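发件人:老葛
收件人:Civlow 素描邮件组
日期:2020-06-23
主题:Re: 树画出来像扫把,怎么救?

各位,

赶着出门,想到哪写到哪,错字自己猜。

Relu Stoica 写道:
> 大家好,我进组不久,一直潜水。跟着组里的练习画了一个春天的树,
> 从3月画到现在,树干还凑合,一到树枝就完蛋。画出来永远像一把
> 倒插的扫把,左右对称,越画越对称。叶子更不用提,一片一片画,
> 画到后面像鱼鳞。
>
> 另外想问两件事:一,铅笔到底用几B,我现在全程一支2B;
> 二,Tarkach 那种本子纸面太滑,深的地方压不下去,是纸的问题
> 还是我手的问题?
>
> 先谢过。Relu

先说扫把的事。这个毛病人人有,我也有,我第一本速写本里全是扫把,后来送人当垫锅的了。

原因大概两个。一个是你从同一个点往外发枝。你回去看看你那几张,是不是所有大枝都从树干顶上那一小块出来?真树不这么长(至少咱们这边常见的那几种不这么长)。枝是错开的,左边一根低一点,右边一根高一点,中间可能空一大截什么都没有。空的那截最难画,手痒,总想补一根。忍住。

第二个,粗细没变化。枝子每分一次叉就要细下去,你画的分叉前后一样粗,看着就像水管。试试这样:分叉的地方先停笔,抬起来,换个力度再走。不要一笔拖到头。一笔拖到头很爽,但是一看就是假的。

还有朝你来的枝子。大家都只画左右两边的,像压扁的标本。正对着你长出来的那根怎么画?短,粗,末端突然收掉,后面压一块深的。就这三下。第一次画肯定像个瘤子,没关系,画到第十棵就不像了。

步骤我简单说下,急性子可以只看这段:

1. 极轻的线,先定整棵树的外轮廓。当一个土豆画。不要画枝。
2. 在土豆里找三四个小土豆,就是叶团。叶团之间要露天,露得越不规则越好。
3. 树干从下往上,画到叶团底下就断掉,从空的地方再露出来。断开的两截要对得上,这里最容易错,画的时候拿铅笔比一下。
4. 定光。左上来光就左上来光,别画一半换边。
5. 叶团底下压深,顶上留白。中间用短的斜线过度。
6. 边缘才点几笔像叶子的东西。里面一片都别画。

第5步最要紧。鱼鳞就是因为你在亮部里一片片画,亮部本来应该什么都没有,眼睛自己会补。 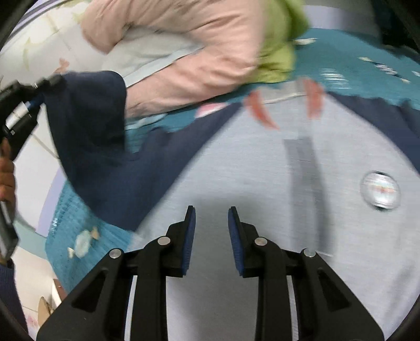 灰色衣服,底下垫着带花纹的青绿色布

然后是铅笔。全程2B不是不行,速写的时候我也就一支。但是你要压深的,2B压到头也就是个中灰,再使劲纸就亮了,反光,拍照更难看。我现在的搭配:HB起稿,2B走中间,6B只给叶团底下和树根那一圈。6B别多用,脏。

牌子无所谓。我用 Litetti 用惯了,芯偏硬一点点,它家的4B差不多等于别家的3B,换牌子的时候留个心。组里有人一直骂它断芯,我没怎么碰到过,可能是削法的问题。别用卷笔刀,用美工刀,芯露长一点,侧锋铺叶团特别快。

磨尖用砂纸。400目的就够了。上次有人推荐2000目的,我买了,没用,太细,磨半天跟没磨一样,就是摸着舒服。后来拿去磨别的了。

纸。Relu 你那个不是手的问题。Tarkach 的本子我也有一本,纸面压过光,钢笔好用,铅笔打滑,三层以上就挂不住粉了。两个办法:要么换纸,找200克左右、有点纹的,粗纹细纹都行,别买水彩粗纹,画树皮好看画别的全是洞;要么就认了,当线描本用,深的地方用排线密度来做,不要指望压。我那本现在就只画线,反而逼着我想清楚哪里该密哪里该疏。

嗯说到排线。好多人画树所有线都往一个方向排,整棵树像在下雨。叶团是圆的,线要跟着转一点。不用转很多,左边的往左歪,右边的往右歪,顶上的短,底下的长。树干的线可以横着绕,也可以竖着走,看树皮。竖裂的树皮就竖着走,但是要断,断断续续的,一根到底又变水管了。
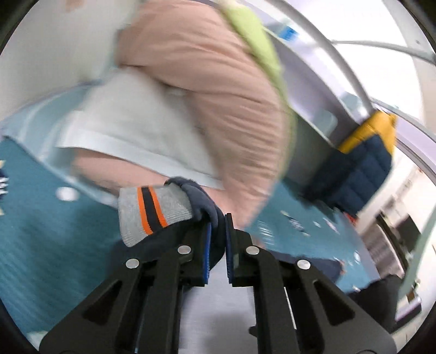
再说个组里没怎么聊过的,树和地面接的地方。十张里有八张是直接戳在地上的,像插蜡烛。树根那里要撇开一点,左右撇得不一样,然后草要盖住一部分。先画草后画根还是先画根后画草?我是先把根轻轻的画出来,草从上面压过来,压完再把根之间的缝加深。反过来我试过,总有一条莫名其妙的横线,擦不干净。

投影也别忘。树影不是一块黑饼,它是叶团的影子,中间要漏光。地面有坡影子就跟着弯。懒得想的话就画成几条长短不齐的横向色带,近处宽,远处窄,也能糊弄过去。

远处的树别画细节!!这个我每次都说。远的就一条灰,顶上起伏一下,完了。你把远树画得跟近树一样清楚,整张就贴在一起了,退不回去。要是已经画清楚了,可塑橡皮捏扁了按一遍,不要擦,按。按两三次它自己就退了。

擦笔我不太推荐新手用。树拿擦笔一抹就成棉花糖。真要用,只用在远树和投影上,近处一下都别碰。我知道组里有几位是擦笔派,不吵,各画各的。

练习方法,我自己觉得有用的:一棵树连着画,同一棵,换时间画。早上一张,傍晚一张,光不一样叶团就全变了。Treloar 公园西门进去左手那棵,我画了近22张了,前面十来张基本没法看。画到后来闭着眼都知道哪根枝子在哪,这时候才开始敢省略。不熟的东西人是不敢省的,越不熟画得越满。

还有时间要限死。一张十分钟,到点就停,画成什么样算什么样。我以前一张磨两个小时,磨到最后全是灰的,哪都不亮哪都不黑。限时间以后反倒有黑白了。限时的时候橡皮收起来,放够不着的地方。

拍照发组里的时候麻烦大家把图缩一下,上次有封信我手机下了半天。也别用闪光灯,铅笔反光什么都看不见,白天靠窗拍就行,纸放平。

下个月的题目还没定,有人提石头,有人提屋顶。我投石头。石头跟叶团其实一个道理,就是硬边多一点,刚好接着练。屋顶要讲透视,先缓缓吧,上次讲透视吵了一个礼拜。有意见直接回信,别单独回我,我会忘。

Relu 你把那几张扫把发上来看看呗,不丢人。最好连着三四张一起发,一张看不出习惯来,几张摆一起毛病就出来了。背面写一下每张画了多久。

另外你信里说越画越对称,有个笨办法:画到一半把本子倒过来看。倒过来之后你就不觉得那是树了,就是一堆形状,哪边重哪边轻一眼就看见。我每张至少倒两次。对着镜子看也行,不过在外面写生谁带镜子。

先这样,车要走了,有漏的晚上在补。

老葛

——————
网友留言

青苔:土豆法今天中午试了,真的管用,就是第三步树干断开那里老对不上,画歪了两次,像骨折。

半块橡皮:擦笔派表示不服,但是棉花糖那个我承认……

Relu Stoica:多谢!!已经去买6B了。图晚上发,做好心理准备。倒过来看那招刚试,左边果然比右边重一大截。

路过的阿满:请问200克的纸背面能画吗?还是会透?

老葛 回复 路过的阿满:能画,铅笔不透。就是对页会蹭脏,夹张薄纸。

小川:投屋顶一票。透视吵就吵呗,上次我还学到东西了。

——————
相关主题

· 石头的三个面怎么分(附步骤)
· Litetti 断芯问题汇总,持续更新
· 压光纸到底能不能画素描
· Treloar 公园写生点整理,哪里有阴凉
· 新人报到帖
· 可塑橡皮变黑了还能用吗

联系管理员 | 退订说明 | © Civlow 素描邮件组 | 返回顶部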